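About Larker

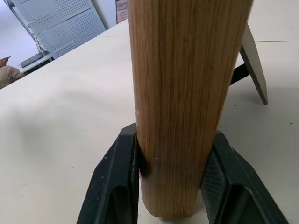 Honey-brown wood with a fine dark grain.

Larker is a small airline and ticket agency based at Nimville airfield. We fly scheduled services on short regional routes, and we sell seats on connecting flights run by other carriers. Most of our passengers are travelling for work or going to see family, and most of them are on the ground again within the hour.

How we started

The company was set up by Sushil Pandey, who had spent most of his working life in airport operations and wanted to run flights from the smaller terminal at Nimville after the last scheduled carrier left. The first service was to Fomon, out in the morning and back in the early evening, with a single leased turboprop and a check-in desk that also served as the office. The Bhardwaj route was added the following August. Both still run, and the morning flight to Fomon is still our busiest.

Sushil is still managing director. He looks after the timetable and the leasing side, and on busy mornings you may well find him at the desk.

What we fly

We have 2 aircraft, both twin-engined turboprops with 50 seats. They are laid out in pairs on each side of the aisle, so there are no middle seats. The overhead lockers are smaller than those on a large jet. A laptop bag or a soft holdall will fit, but most wheeled cases will not, and these are taken from you at the aircraft steps and handed back at the steps when you land. There is no charge for this.

Using one type of aircraft means that all our pilots and cabin crew can work on any of our flights. It also keeps the spares store simple. Day-to-day line maintenance is done at Nimville overnight, and heavier checks are carried out by a contractor. When one aircraft is away for a heavy check we run a reduced timetable, which is published before bookings open for those dates.

Where we fly

Nimville to Fomon: morning and evening, with an extra midday flight in summer.

Nimville to Bhardwaj: morning and evening, except on public holidays.

We don't sell Fomon to Bhardwaj as a single ticket. You can make the trip by booking both legs and changing at Nimville, but please leave enough time, as your bags will need to be collected and checked in again. Onward tickets with other carriers can be bought through our desk or by telephone. If you buy the whole journey from us in one booking, we will rebook you if our flight is late and you miss the next one. If you bought the second ticket somewhere else, we can't do that, though the desk staff will help you find out what is available.

In our last full year we operated 1,477 flights. The ones we cancelled were nearly all in winter, when fog at Fomon is a regular problem. We know this is a nuisance for people who depend on the evening service, and we try to make the decision by mid-afternoon and send a text message as soon as it is made.

Fares and what they include

Each flight has two fares, Standard and Flexible. Both include a seat, one bag in the hold, one cabin bag, and tea, coffee or water on board. We don't charge for choosing a seat or for paying by card.

Standard fares can be changed up to the day before travel for a fee. Flexible fares can be changed or refunded until check-in closes. Children under two travel free on an adult's lap - please add them to the booking all the same, as they have to be on the passenger list.

Fares go up as a flight fills, as they do on most airlines. We don't hold seats back for late sales, and we don't sell more seats than the aircraft has.

At the airport

We use the old terminal at Nimville, on the east side of the airfield. It has its own entrance and its own car park, and the sign from the main road is easy to miss. Check-in opens 90 minutes before departure and closes 30 minutes before. There is one security lane, a waiting room with a café counter, and toilets before and after security. The café opens for the first departure and shuts after the evening flights have gone.

The walk from the gate to the aircraft is short but outdoors, and boarding is by steps. If you can't manage steps, tell us when you book and we will have the lift ready. We would like two days' notice for this where possible, particularly for travel from Fomon, where the equipment is shared with other operators.

The people who work here

Our pilots, cabin crew, engineers and ground staff are all based at Nimville. Ground handling at Fomon and Bhardwaj is done under contract by the airports themselves. Several of our cabin crew began on the check-in desk, and we advertise jobs inside the company first. Open vacancies are listed on the jobs page, and we keep speculative applications from licensed engineers on file for a year.

Getting in touch

The reservations line is open from the first check-in of the day until the last departure. For lost property, please ring the desk at the airport you landed at. Items found on board are taken off at the end of the day and kept at Nimville for three months.

Complaints should be sent in writing through the contact form, with your booking reference. They are read by the customer service manager and you will get a reply by email.

Page last updated: 2023-05-27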